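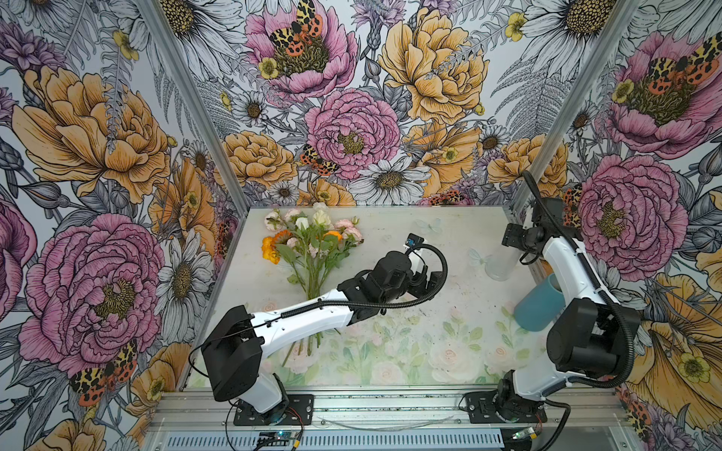 Two arms, one bouquet, one vase, and quite a lot of peonies on the walls.

1/ So the Vetlow two-arm kit has had the bench since January, and I promised a few of you a proper write-up. It's going to be a thread, sorry, I do go on!

2/ Setup first. The Pirnell arms bolt to a front rail, and the manual says 12 minutes per arm. I took 43 for the pair, mostly because I kept stopping to admire how neatly the plates line up (and once to find my hex key, which was in my pocket).

3/ Flowers are my favorite test — stems are thin, petals bruise, and clear glass is hard for any camera to pick out. The kit comes with a "table tasks" starter pack, and I've been happily poking at that all month.

4/ Gripes? The cable sleeves are bulky, and I'd love longer leads on the little boards down front. Dorkholm's kit was tidier there, though I found its software a real slog.

5/ Price is $1,778 with both arms, plus shipping, and the warranty runs 2 years. For a small lab or a very patient hobbyist I think that's fair. Cup tasks next, so send me your questions in the meantime!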